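Awuor Makori
15 September 2021

I read CVs for warehouse and office jobs at Redley. We had up to 200 for the last opening. A few notes on cover letters, as people keep asking me.

1/ Keep it to one page. Three or four short paragraphs will do. I read the first one properly and skim the rest.

2/ Name the job in the first line. We often have several adverts running and I have to sort the letters before I can read them.
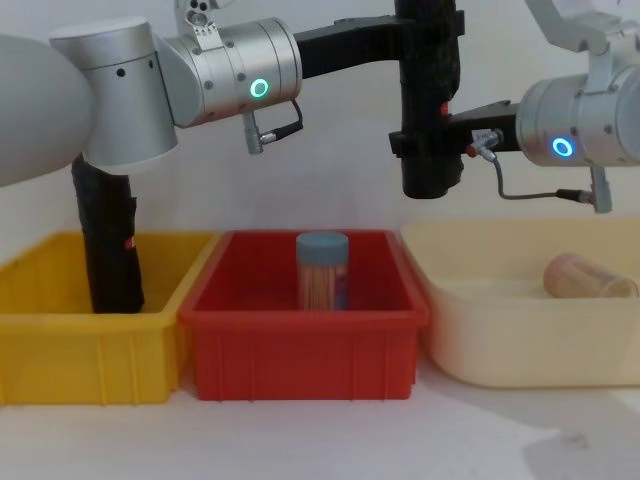 3/ Do you need a cover letter if the advert doesn't ask for one? Send a short one anyway, unless the form says not to. Five lines in the email is enough.

4/ Don't repeat the CV. Pick one job you have done and say what you did there that fits this one. Dates and grades can stay on the CV.

5/ If there is a gap, one sentence covers it. "I was caring for a parent until April" is fine. I won't ask for more at this stage.

6/ Check the company name. Last time 26 letters were addressed to Haworth, who are down the road from us.

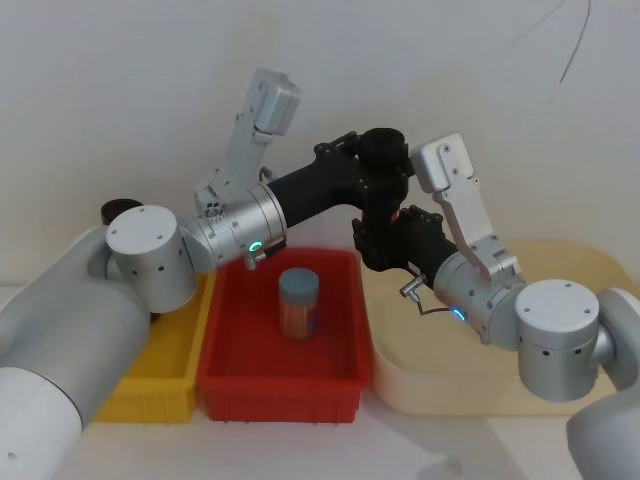

Erick Khaemba replied that he had always been told to write "Dear Sir or Madam", and asked if that still held. I'd use the name in the advert. If there isn't one, "Dear hiring team" is fine.

7/ Save it as a PDF with your own name in the file name. I have a folder full of things called coverletter2.

2 shares · 2 comments

Comments

Laltoline
Does the one page include the address block?

Kevero
Sent mine this morning with the wrong job title in it. Will send it again.

Recent posts
What to put under "other interests"
Asking an old manager for a reference
Phone interviews: where to take the call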